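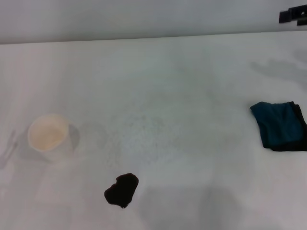
A white tabletop with a small cup and a folded cloth. On a surface this pale, shadows are often easier to see than residue.

The Trouble With White Tables

White tabletops sell well. Hillby, which makes kitchen and utility tables in four finishes, shipped 2,302 of them last year, and 1,180 were white. The same company's service desk logged 173 complaints about surface marks in that period. All but a handful concerned the white finish.

Despina Olteanu, who runs the finishes bench at Hillby, has read every one. Most of the marks, she says, are not stains. They are thin films of detergent left by a cloth that was too wet, and they show up as dull patches when light crosses the surface at a low angle. Under even, diffuse light the same table looks clean.

The bench test is simple. A measured amount of cold tea is poured on the surface, left for ten minutes and wiped with a folded cloth in one direction. The panel is then dried and checked under a lamp set almost level with the top. The tea rarely leaves anything on a sealed finish. The cloth often does.

Folding matters more than fabric. A cloth folded twice gives eight usable faces, and each face should be used for one pass across the table. A bunched cloth touches the surface unevenly and drops water where the creases press down. Olteanu's team uses dark cloths for the wet pass and pale ones for drying, so the two are not mixed up in the wash.

Sponges are a separate matter. They hold more water than a cloth of the same size and release it under light pressure, which makes them good for dried food and poor for finishing. An old sponge also sheds. Crumbs of dark foam are easy to spot on white and easy to miss on oak, and they will scratch either if grit is caught in them.

Cups cause fewer problems than their reputation suggests. A ring forms when liquid sits under the base, so a dry base leaves nothing. Brândușa Ciobanu, who manages the staff kitchen at Tireo, replaced her coasters with a tray in September and has had no new rings on the two white tables there. The old ones came off with warm water and a drop of dish soap, followed by a plain water rinse.

For marks that stay after rinsing, Hillby recommends a baking soda paste, left for five minutes and lifted off without scrubbing. Scouring powder dulls the sheen and the damage cannot be polished out.

Replacement tops are available for the Filip table only.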